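Surnus Museum of Everyday Science
Learning Pages for Young Readers

Why Does a Ball Bounce?

Reading level: ages 8 to 11
Text by Anikó Sárközi, Learning Department. Checked by Mpho Zulu, Collections Department.

A ball is one of the oldest toys in the world. Children played with balls made of cloth, leather, wood and clay long before there were playgrounds. Some of those balls bounced a little, and many did not bounce at all. This page explains what happens when a ball meets the floor, why some balls come back up and others stay down, and how you can test a ball at home or at school.

Words printed in capital letters are explained in the word list at the end of the page.

What makes a ball fall?

When you let go of a ball, it moves toward the ground. The pull that brings it down is called GRAVITY. Gravity pulls on everything near the Earth: balls, apples, raindrops and people. You do not feel it as a tug because it is always there.

As a ball falls, it speeds up. A ball dropped from your knee is moving fairly slowly when it reaches the floor. A ball dropped from above your head has had more time to speed up, and it lands with a louder sound.

Scientists say that a moving ball has ENERGY. A ball held high above the floor has energy too, even while it is still. It is stored, ready to be used when the ball is let go. The higher you hold the ball, the more energy is stored.

A ball at rest on a level table has no reason to go anywhere. Gravity pulls it down, and the table pushes up on it by the same amount. The two pushes balance, and the ball stays in its place until something disturbs it. 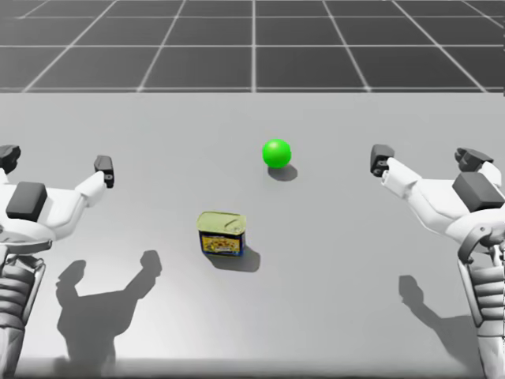

What happens when a ball hits the floor?

The bounce itself is over so quickly that your eyes cannot follow it. If you could slow it down, you would see the bottom of the ball become flat. For a very short time the ball is no longer round. It looks more like a bun that has been pressed with a hand.

A rubber ball does not like to stay flat. Rubber is made of long, tangled chains, much too small to see. When the ball is squashed, the chains are bent and stretched out of place. They pull themselves back again, and the ball becomes round. As it does so it pushes hard against the floor. The floor pushes back, and up goes the ball.

A material that returns to its own shape after being squashed or stretched is called ELASTIC. A rubber band is elastic, and so is a metal spring. Modeling clay is not. If you drop a ball of clay, it becomes flat on one side and stays that way. The energy it had while falling has been used up in changing its shape.

Balls that are filled with air

Soccer balls and basketballs have a thin outer skin with air inside. When one of these balls lands, the air is squeezed into a smaller space. Squeezed air pushes outward on everything around it. That push helps the ball spring back to its round shape.

This is the reason a basketball needs to be pumped up. If too much air has leaked out, there is not enough push inside. The skin folds in on itself, and the ball lands with a dull thud.

Tennis balls are also hollow. Players in important matches change to new ones during play, as a ball that has been hit hard many times does not bounce in the same way as a fresh one.

Why does a ball stop bouncing?

If you drop a ball and do not touch it again, each bounce is lower than the one before. In the end the ball lies still. The energy has not disappeared. It has gone to other places.

Part of it becomes sound. Every "pock" or "thud" you hear is a little energy leaving the ball and traveling through the air. Part of it becomes heat. A ball that has been bounced many times is very slightly warmer than it was at the start, although you would need a good thermometer to notice. A small part goes into the floor, which shakes a tiny amount, and a small part is lost in pushing the air aside.

No ball can bounce back higher than the place it was dropped from, unless somebody throws it down. Throwing adds extra energy from your arm.

Does the surface matter?

It matters a great deal. A hard, smooth surface such as stone or tile takes very little energy from the ball. A carpet takes much more. Its threads bend under the ball and do not push back strongly. Sand takes nearly all of it: the grains slide over one another, and the ball makes a small hollow and stays there.

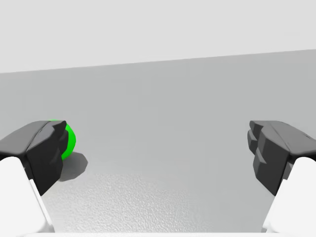 A lawn lies somewhere in between, and it changes with the weather. After heavy rain the ground is soft, and a ball that bounced well in a dry June may hardly bounce at all. People who look after sports fields know this well. They roll the ground and cut the grass to a chosen height so that the ball behaves in the same way from one end to the other.

The slope of a surface matters too. On level ground, a ball dropped straight down comes straight back up. On a slope, it bounces off to one side, in the downhill direction. Try this with a large book propped up at one end.

Try it yourself: the bounce test

You will need three different balls, a tape measure or a long ruler, a sheet of paper, a pencil and a helper. Ask an adult where you may carry out the test, and keep away from windows and anything that could break.

1. Stand the ruler upright against a wall, with the zero at the floor.
2. Choose a height to drop from and use the same height every time. One yard is a good choice.
3. Hold the first ball with its lowest point at that height. Let go without pushing.
4. Ask your helper to watch the ruler with their eyes level with the top of the bounce. Write down how high the lowest point of the ball reached.
5. Drop the same ball twice more and write down both results. If one is very different from the others, drop the ball again.
6. Repeat with the other two balls.
7. Move to a different surface, such as a rug or a patch of grass, and do the whole test again.

Before you begin, write down which ball you think will bounce highest. A guess made before a test is called a PREDICTION. Scientists make predictions all the time, and many of them are wrong. A wrong prediction is still useful if you write down what really happened.

A cold ball

Rubber changes when it is cold. Its chains cannot move as easily, and they lose more energy each time they are bent. With an adult's permission, place a small rubber ball in the freezer for an hour and test it again. Compare the result with your first set of numbers. Then leave the ball in the room and test it once more when it has warmed up.

Visiting the ball collection

The museum keeps more than 400 balls from many countries. Some 300 of them are on display in the Moodley Gallery on the second floor. The oldest is a stuffed leather ball from the village of Dritden, where it was found under the boards of a schoolhouse. It is kept in a closed case with low light, as leather dries and cracks easily. Visitors may handle the 11 modern balls on the bench beside the door.

The gallery will be closed on 12th March for cleaning. School groups should book through the Learning Department. Each group may bring its own results from the bounce test, and staff will be glad to look at them.

Word list

ELASTIC – able to go back to its own shape after being squashed or stretched.

ENERGY – what is needed to make things move, warm up, light up or make a sound.

GRAVITY – the pull that brings things down toward the Earth.

PREDICTION – a careful guess about what will happen, made before a test.

More pages in this series: Why Does a Boat Float? – What Is an Echo? – How Does a Kite Stay Up?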